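**Prameck Everyday Tee – heavyweight cotton, Canadian cut**

Back in stock as of 11/21/22. Sizes XS to 4XL, all colours except Moss (Moss is March, sorry, dye house is behind).

Quick page for now. Firouzeh is rewriting the proper one but people keep emailing so I'm putting the info up.

## What it is

Plain crew neck tee. Short sleeve. No pocket, no print, no logo on the chest. Small woven tag at the side seam, cut it off if you hate it, there's nothing structural going on there.

- 100% combed cotton, ring spun
- Heavier than the Kurance blank we used to sell, lighter than a rugby shirt
- Ribbed collar, double stitched
- Shoulder to shoulder tape
- Tubular body so no side seams on XS to XL. 2XL and up do have side seams, the knitting machine only goes so wide
- Preshrunk. Will still shrink a bit. See below

## Colours

White, Black, Oatmeal, Navy, Brick, Lavender, Fog. Moss to come.

Lavender is the new one and the one we get asked about. It's a cool purple, not pink. Looks greyer under shop tubes and bluer outside near a window. If you ordered the old Lilac last spring they do NOT match, please don't buy one to go with the other for a team or wedding party. Ask for a swatch. Swatches are free, we mail them Mondays and Thursdays.

Fog is a heather so it has 8 percent polyester in it. Everything else is straight cotton.

## Sizing

Fits true, a touch long in the body. If you're between sizes:

- want it boxy – go up
- want it under a sweater – go down
- broad shoulders – go up and live with the length

Measure a shirt you already like, laid flat, armpit to armpit. Then double it. That's your chest number for the chart. Don't measure yourself over a hoodie, we had a whole hockey team do that and Ita spent two days on the exchanges.

Kids sizes are a seperate listing (Nikzad Junior). Different fabric, thinner.

## Shrinkage

Washed cold and hung, next to nothing. Washed hot and tumbled high, expect to lose most of an inch in length, less across. Most of that comes out in the first wash and then it stops. Irén washed the same Navy medium 46 times for us, cold, low tumble, and the collar was still flat at the end. Colour went down maybe a shade. The hem twisted a little, tubular shirts do that.

## Care

Cold wash, inside out, with similar colours. First wash on its own for Brick and Navy, they let go of some dye. No bleach on anything but White. Low tumble or line. Pull it by the hem into shape while it's damp and you won't need an iron. If you do iron, medium, with a bit of steam.

No fabric softner. It coats the cotton and you'll wonder why the shirt stopped soaking anything up.

Deodorant marks: white vinegar and water, half and half, leave it an hour, wash as normal. Works on most. Doesn't work on old ones.

## Folding and storing

Heavy knits want to be folded, not hung. Hangers give you the shoulder bumps. Lay face down, sides in to the middle, sleeves back on themselves, then thirds from the hem. Drawer or shelf, out of direct sun, Lavender especially. Pale purples fade along the fold line and there is no fixing that.

## Printing on it

Takes screen print well. Water based ink is nicest, plastisol is fine. Direct to garment – ok on White, Oatmeal and Fog, test first on the rest. Embroidery needs a cutaway backing, the tearaway stuff puckers.

We don't print in house anymore. Ravindra Chauhan at Brarnano does most of our customers' jobs and knows the shirt. Send him a vector file, not a screenshot.

## Price and minimums

Single shirts at the price in the cart. Bulk break starts at 5 dozen, mixed sizes ok, mixed colours ok as long as it's full dozens per colour. Email for anything bigger. Bulk orders take 8 business days to leave here, longer in December.

Current count in the warehouse is 2,393 across all sizes. Lots of M and L. Not a lot of XS in Brick.

## Returns

Unwashed, unworn, tag on, five weeks. We pay postage on exchanges within Canada, you pay on refunds. Printed shirts can't come back unless the fault is in the blank. Holes, crooked hems, wrong size tag – send a photo to Azadeh Taheri in orders and she'll send a new one, keep the bad one for rags.

## Common ones

**Is it see-through?** White is a little, against dark underwear. The rest no.

**Women's cut?** Not yet. Samples are in, sleeves are wrong.

**Long sleeve?** Same fabric, own listing, fewer colours.

**Made where?** Knit and sewn in Quebec, dyed in Ontario.
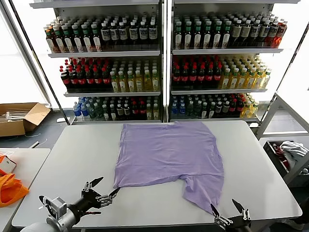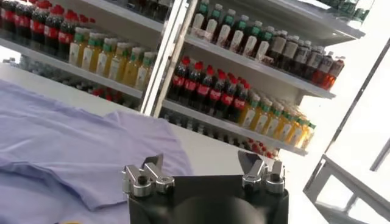
*T-shirt in lavender, laid flat, both photos.*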